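Speaker notes: Kitchen Surfaces in Shared Housing
Aurelia Zaugg, Herkholm Housing Association
Annual residents' meeting, Mar 8, 2026

Opening

Good evening, and thank you for coming. My name is Aurelia Zaugg and I am responsible for interior maintenance at Herkholm. The board has asked me to speak on the care and replacement of kitchen counters in our buildings. I will speak first on the present state of the kitchens, then on materials, then on daily care. Questions are welcome at the end.

(Pause. Check that the back rows can hear.)

Where we stand

The association maintains 261 kitchens across the Kerr and Drikier buildings. The Kerr kitchens were fitted when the building opened and most still have their first counters. The Drikier kitchens were renewed in stages, which is why two neighbors on the same floor may have quite different surfaces.

Counter repairs are now the largest single item in the interior budget after plumbing. Last year the association spent $3,797 on emergency counter repairs in the Kerr building alone. Most of that money went to swelling at the sink cutout, where water had entered a joint that was no longer sealed. Burn marks came second. Chipped edges came third, and these are nearly always found beside the stove or at the corner nearest the door.

(If asked about the Drikier figures: they are being reviewed and will be posted in the lobby in June.)

Materials under consideration

The board has looked at laminate, solid wood and natural stone. Each has been discussed with our fitter, Cuvatard, and each remains available to residents who are due for replacement.

Laminate is the least expensive and the easiest to obtain. It does not need sealing on its face, but the cut edges must be closed properly at installation. A burn in laminate cannot be sanded out. The section has to be replaced.

Solid wood can be sanded and oiled many times. It does require attention. Residents who choose wood will be asked to oil it twice a year, and to tell the office if the area behind the faucet turns dark.

Natural stone is the heaviest choice, and in the Kerr building the cabinets would have to be reinforced before it could be fitted. The association's contribution is limited to $3,000 per kitchen, whatever the material. Any cost above that amount falls to the resident and must be agreed in writing before work begins.

(Hold here. This is the point on which the office receives the most letters.)

I would add a word on color. Very dark counters show flour, crumbs and dried water spots. Very pale ones show coffee and turmeric. Residents are encouraged to borrow a sample from the office and keep it in their own kitchen for a week before deciding.

Daily care
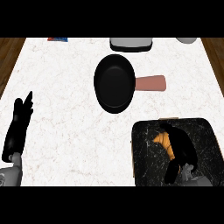
Marble is a soft stone by the standards of a kitchen, and it reacts to acid. Lemon juice, vinegar and tomato sauce will leave a dull patch if they are not wiped up promptly, and a sealer slows staining but does not prevent this kind of mark. Veining can also make early damage hard to notice. On a white counter with faint pinkish-brown veins, such as the one under this black frying pan, a light tea stain might pass for part of the stone for some time. A pan that has come from the burner should be set on a trivet, and it should be lifted when moved, as grit under the base will scratch the polish. Clean with mild soap and a soft cloth. Please do not use scouring powder or any product sold for removing limescale.

For wood and laminate the rules are simpler. Wipe up standing water, use a cutting board, and keep kettles and toasters away from the joints. If the bead of sealant around the sink has lifted or gone black, report it. Resealing is carried out at no charge to the resident — the form is available from the office and takes a minute to complete.

Requests and schedule

Replacement requests are handled in the order received, with priority given to kitchens where water has reached the cabinets. An inspector will visit before any request is approved. Please clear the counter and the sink cabinet ahead of the visit.

Residents in the Drikier building should note that the freight elevator will be out of service for part of June. No counters will be delivered there until it has been returned to use.

(Samples are on the table by the entrance. Ask that they be put back in the correct tray.)

I will now take questions. Please give your building and floor before you speak, so that the minutes can be kept accurately.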